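Filed under: Member Guides > Health Coverage > Premium Account

Section 4. Setting Up Monthly Payments in Your Tunley Premium Account

Welcome back! If you worked through Section 3, you already have a username and a password, and the hard part is behind you. Now we'll set up the monthly payment so that your Nilarard coverage keeps going without you having to think about it much. Put the kettle on if you like — the whole section takes 20 minutes, and you can stop after any step and pick it up again later.

Before you start, have your member card and your latest premium notice beside you. The notice is the one with the blue "Amount Due" box on the second page.

1. Sign in and choose Payments from the menu on the left. If the menu is missing, your window is probably too narrow, so stretch it wider and it should pop right back.

2. Check the amount shown against your notice. Our sample household pays $86 a month, but yours depends on your income and the number of people covered, so please don't worry if it looks nothing like that.

3. Choose Add Payment Method, then Bank Account or Debit Card. Type the numbers slowly and read them back to yourself once.

4. Pick your payment day. Any day up to the 9th of the month will do.

CAUTION: A payment made after the 9th is counted as late, even if the money leaves your bank the same day.

5. Press Save, and wait for the green confirmation bar. Write the confirmation number on your notice and tuck it somewhere safe.

NOTE: If somebody else pays for you (a grown child, say, or an employer), they need their own payer login. Sharing yours will lock the account, and getting it unlocked means a phone call.

6. If your income changes, go to My Household and report it before the next notice is printed. Do this even when the change is small, and even when you think it will only last a month or two.

Members in the Cikham area can also pay in cash at the Sánchez Pharmacy counter with form 126, which they keep behind the register.

Reader comments

"Step 1 got me, I had the window squeezed up next to my email. Thank you for mentioning it!"

"Can I change the payment day later on, or am I stuck with it? I get paid on the 12th."

"Used the pharmacy counter in June and it went fine, but bring the notice with you. They asked for mine."

Related items

Section 3: Creating Your Login
Section 5: Reading Your Premium Notice
What to Do If a Payment Is Returned
Adding a Newborn to Your Plan
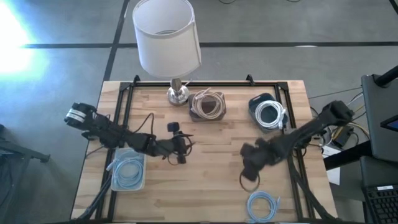

Section 6: Asking for a Hearing When Coverage Is Denied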